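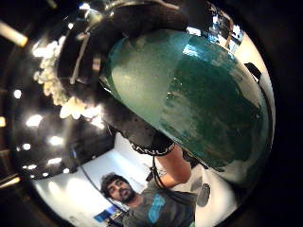

3.2 Mundgeblasenes Grünglas: Material und Erhaltungszustand

Die Gefäße der Sammlung Morais stammen nach den erhaltenen Rechnungen aus zwei Hütten, Lenitz und Putedel. Beide Betriebe haben grünes Waldglas hergestellt, jedoch mit unterschiedlichen Rohstoffen. In Lenitz wurde Buchenasche verwendet, in Putedel hat man früh auf Soda umgestellt. Für die Frage der Glaskorrosion ist dieser Unterschied von großer Bedeutung, weil kaligehaltige Gläser empfindlicher auf Luftfeuchtigkeit reagieren als Natrongläser.

Untersucht wurden 23 Gefäße, die im Depot Dekemden aufbewahrt werden. Die relative Feuchte in diesem Depot lag vor dem Umbau der Lüftung im Sommer wiederholt über 70 Prozent. Nach dem Umbau sind solche Werte nicht mehr gemessen worden. Es muss allerdings beachtet werden, dass die Datenlogger erst seit Januar auch in den unteren Regalfächern stehen und dass für die Zeit davor nur Messungen aus der Raummitte vorliegen.

Die Oberflächen wurden zuerst im Streiflicht und danach unter dem Stereomikroskop betrachtet. Als Korrosion im Sinne dieser Arbeit gilt ein weißlicher Belag, der sich mit entmineralisiertem Wasser nicht vollständig entfernen lässt, sowie jede Form von feinem Rissnetz. Schlieren und Blasen, die bei der Herstellung entstanden sind, wurden getrennt notiert. Diese Trennung ist bei dunklem Glas nicht immer leicht, und in mehreren Fällen haben wir die Bewertung nach einer zweiten Betrachtung geändert.

Abbildung 4: Grünes Glas mit gewölbter, fleckig wirkender Oberfläche. Die Farbe wechselt zwischen dunklem Blaugrün und hellerem Seegrün; die weißen Stellen am oberen und rechten Rand sind Glanzlichter.

Bei den Gefäßen aus Lenitz wurde der Belag vor allem im Inneren des Halses gefunden. Das entspricht der Erwartung, dass sich Feuchtigkeit in engen Hohlräumen länger hält. Bei den Gefäßen aus Putedel war die Oberfläche meistens klar, nur am Boden zeigten sich matte Zonen. Ob diese Zonen durch Korrosion oder durch den Gebrauch entstanden sind, kann mit den vorhandenen Mitteln nicht entschieden werden. Eine Analyse der Zusammensetzung, für die eine Probe entnommen werden müsste, hat die Sammlung nicht genehmigt.

Die weitere Auswertung in Abschnitt 3.3 behandelt daher nur die Gefäße, deren Herkunft durch eine Rechnung oder durch eine Hüttenmarke gesichert ist.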